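August
By Nhàn Hồ

The ferry to Keltedlow left at 7 and Marta was the only foot passenger. She had her father's coat on because hers was still in the wash. In the pocket was the key to his house and a receipt for lamp oil from Sawatzky, the shop by the pier.

She had not been back for five years. The crossing took 27 minutes, as it always had, and she spent it on deck with her collar up.

Her uncle Piet was waiting by the ticket hut. He took her bag and they walked up the hill without saying much. He had cut the grass and left two loaves on the step. The front door stuck — it had stuck when she was a girl — and he put his shoulder to it.

Inside, the clock had stopped. Marta opened the windows and put the kettle on. Piet sat in the chair by the stove, not her father's chair, and looked at his hands. 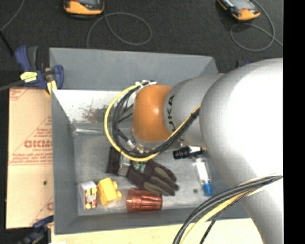 "Will you sell it?" he asked.

"Not before the winter," she said. "I want to see what the roof does."

He nodded and drank his tea. Later he went out to the shed to find some oil for the door.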